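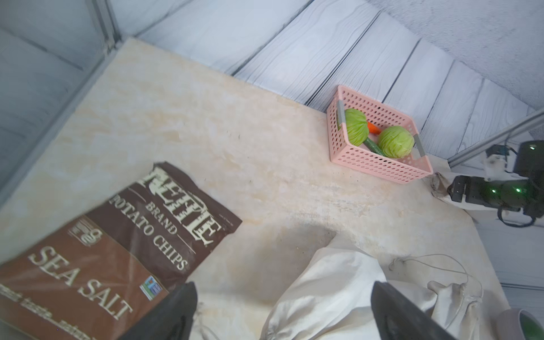

Batatas fritas de um lado, repolho do outro

16/01/2021

Sábado é dia de pôr as compras em cima da mesa e decidir a vida. Eu gosto desse momento mais do que devia! Antes de guardar qualquer coisa, deixo tudo ali no tampo marmorizado por uns minutos e fico pensando no que vai virar o quê -- sopa, salada, lanche da tarde.

Os legumes foram direto para a cestinha cor-de-rosa, aquela toda furadinha com alças cinza, que eu adoro porque posso levar da mesa para a pia sem sujar nada. Dois repolhos verde-claros, um pepino e uma cenoura no meio deles. Parece pouco, mas quem já picou um repolho inteiro sabe que ele rende, rende, e no terceiro dia a gente ainda está inventando receita.

O meu plano é este: o primeiro repolho vai bem fininho, com a cenoura ralada, sal, vinagre e uma colherinha de açúcar, e descansa 30 minutos na geladeira. O pepino entra só na hora de servir (se entrar antes, solta água demais e a salada fica triste). O segundo repolho eu guardo para refogar com alho durante a semana, do jeito que minha avó fazia em Cisternas, com bastante pimenta-do-reino.

E tem as batatas Kettle, claro, sabor sal marinho. Eu podia dizer que são para as visitas, mas não vou mentir para vocês. O que eu faço, e recomendo muito, é esmigalhar um punhado por cima da salada já no prato -- fica crocante, salgadinha, e até quem torce o nariz para repolho repete. Só não misturem antes, que murcha.

Se alguém tiver outra ideia para o segundo repolho, me conta nos comentários!

Posts recentes
Sopa de abóbora para noites de chuva
Como organizei a despensa em 11 potes
O bolo de fubá de abril
Pão de frigideira com 125 g de iogurte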